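The Day I Met a Robot Coworker

Have you ever had a job you liked, except for one part? Mine is helping out with my mom's cousin's company, Filtlow. They fill orders for little everyday stuff: snacks, toothpaste, wipes, and so on. I write about how things work for kids like you, so when I heard they were teaching a robot to help, I asked if I could come and look. They said yes!

First, some numbers, because I love numbers. On the busiest day in August, the people at Filtlow packed 1324 orders. That's a LOT of walking to a shelf, picking up one thing, and walking back. Try it at home with your socks. Pick up one sock, cross the room, put it down, go back. Do that 26 times and tell me how your legs feel.

The robot they're working with is called Jolteo. It has two arms, and at the end of each arm there's a hand with black fingers that bend at the joints, kind of like yours. You might think picking up a bag of chips is easy (you've been doing it since you were a baby), but for a robot it's really hard. A snack bag is squishy. A toothpaste tube is long and smooth. A straw is so skinny that big fingers can miss it completely. Every one of those needs a different kind of grab, so Jolteo has to practice on all of them.

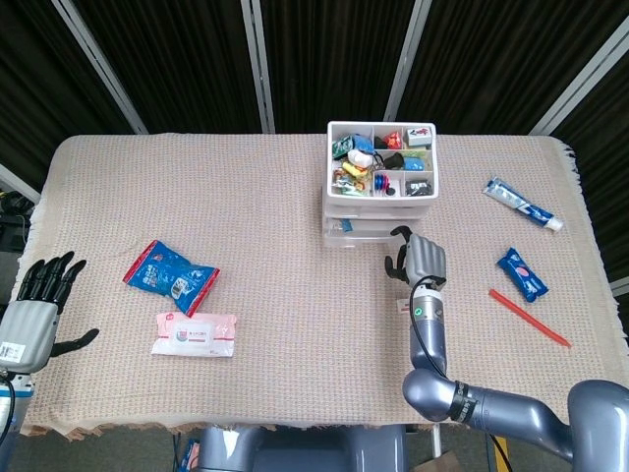
Jolteo's practice table, with snack packets, wipes, toothpaste, a red straw and a white organizer full of small things.

So what happens to the people? I asked Getachew Gebru, who has packed orders there for years. He told me he was worried at first. Would he still have a job? His job is still there, but it's different now. In the morning he sets things out for Jolteo, and then he watches how it does. If it squeezes a packet too hard, he writes that down and the team changes the program. He says his feet hurt less! He also says he misses chatting with the other packers, who used to stand right next to him. I thought that was a fair thing to miss.

Some jobs do change a lot when robots come, and people have to learn new skills. Getachew took a class that lasted 2 weeks. Other packers wanted to stay on the regular line, and for now they can. Grown-ups are still arguing about what's the best way to do all this, and you can have an opinion too.

Try this: put on a pair of thick winter gloves and pick up a drinking straw from the table. Now try a toothpaste tube. Which one was harder?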